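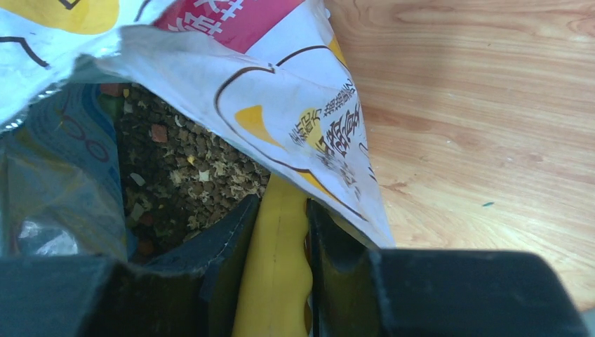

MINUTES OF THE WEBSITE TERMS REVIEW MEETING

Vindport Online Store, December
Held by video call, start 10:00 a.m.

Present: Liya Abera (chair), Bereket Wako, Ebise Sisay, Attila Kun (minutes)
Apologies: Kedir Kumsa

1. Minutes of the previous meeting

Accepted with one correction. Under item 4, "supplier" should read "reseller."

2. Returns wording

E. Sisay presented the revised returns section. The current text gives separate periods for dry food, wet food and accessories, and the periods do not match the order confirmation email. The revised text uses one period for unopened goods. Opened food is covered by a separate paragraph on quality complaints, under which the customer must supply the order number and the batch code.

B. Wako asked if the batch code should be mandatory. Customers who decant food into another container often discard the bag. Agreed that the wording will read "batch code, where available."

Action: E. Sisay to circulate clean text.

3. Limitation of liability

The draft received from Wolde was reviewed clause by clause. Clause 2 was accepted. The clause on feeding guides was returned for redrafting. It states that feeding quantities shown on the site are general information, but it does not say which version applies when the site and the printed package differ. Agreed position: the printed package applies.

L. Abera noted that the clause must not be worded so as to exclude liability for defective goods. Wolde to confirm this in writing with the next draft.

Action: A. Kun to send comments to Wolde.

4. Use of images and trade names

Resellers continue to copy product pages in full, including photographs. The present terms prohibit copying of "content" without defining it. The new definition covers text, photographs, logos, price tables and downloadable files. Resellers with a signed Rarbridge account may use product photographs unaltered for as long as the account is open. Logos require separate written permission.

B. Wako reported that 2 resellers have been asked to take down copied pages. One has replied. No further steps until the new definition is published.

5. Order log retention

The site host, Pemlow, keeps order form logs for 90 days. The privacy page gives no period. Agreed to state the period on the privacy page and to link to it from the checkout. K. Kumsa had sent a note before the meeting asking that failed orders be treated the same way as completed ones. Accepted.

Action: K. Kumsa to confirm the setting with Pemlow.

6. Version numbering

The terms will be published as version 3. The previous version will remain available from a link in the page footer. Orders placed before publication stay under the version in force at the time of order.

7. Other business

The contact form still lists the old telephone extension. B. Wako to correct.

Next meeting to be set when the Wolde redraft is received.

Meeting closed 11:20 a.m.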